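Griffkiste Ilton - gebrauchte Metallwanne als Übungsplatz für den Roboterarm

Stand: Jun 5, 2022

Ich verkaufe ja eigentlich nur Kleinkram aus unserer Gemeinschaftswerkstatt in der Stüber-Halle, aber nach der Ilton haben mich inzwischen so viele gefragt, dass sie jetzt eine eigene Seite bekommt. Die Ilton ist eine große graue Metallwanne, rechteckig, gebraucht, mit einem Satz Greifobjekte dazu. Mehr Technik steckt nicht drin! Den Arm bringt ihr selbst mit.

Warum Metall? Meine ersten Versuche liefen in einer Kunststoffkiste von Zorton, und die ist mir bei jedem schiefen Anfahren über den Tisch gerutscht. Die Wanne bleibt liegen. Kratzer bekommt sie trotzdem, und zwar ordentlich, das sag ich lieber gleich - wer etwas Makelloses fürs Regal sucht, wird hier nicht glücklich. Für den Greifer ist das völlig egal, und die Bildauswertung lernt gleich mit, dass ein Boden auch mal dunkle Flecken hat.

Beim Füllen mische ich gern quer durch die Schubladen: etwas Weiches, etwas Knubbeliges, etwas Durchsichtiges. Der rosa Gummihandschuh ist mein Liebling (und der Endgegner), weil die Finger jedes Mal anders fallen. Der Dinosaurier mit dem langen Hals ist dagegen fast schon freundlich, und der gelbe Baustein sowieso. Eine orange Federklemme am Rand gehört bei mir fest zum Aufbau.

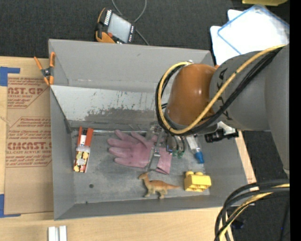
Was ihr bekommt

Eine Wanne, gereinigt und entgratet
Eine Federklemme
Beutel mit 41 gemischten Greifobjekten, Zusammenstellung wechselt
Mein Ablaufzettel mit neun Übungen, vom einzelnen Klotz bis zum vollen Haufen

Die Wanne kostet 100 Euro bei Abholung in der Halle. Versand geht auch, ist bei der Größe aber kein Vergnügen, fragt bitte vorher an.

Aufbau bei euch

Stellt die Wanne so hin, dass der Arm jede Ecke erreicht, ohne sich ganz zu strecken. Fahrt die vier Ecken erst einmal langsam von Hand ab und speichert die Punkte. Die Kabel am Arm brauchen eine großzügige Schlaufe ums Gelenk! Ich hatte sie anfangs viel zu stramm, und beim Drehen hat es mir prompt einen Stecker gezogen. Und legt die Sicherheitshöhe lieber zu hoch als zu knapp über den Rand.

Wie lange hält das?

Meine eigene Wanne hat im letzten Testlauf 900 Griffe mitgemacht, gesteuert mit Ellolik, unserem kleinen Werkstattskript. Verschleiß gab es vor allem bei den Objekten. Handschuhe reißen irgendwann ein, die lege ich auf Wunsch doppelt in den Beutel.

Nachschub

Den Objektbeutel gibt es auch einzeln, wieder ab Mitte Juni. Wer besondere Wünsche hat (nur Weiches, nur Durchsichtiges, nur Spielzeug), schreibt das einfach in die Bestellung dazu.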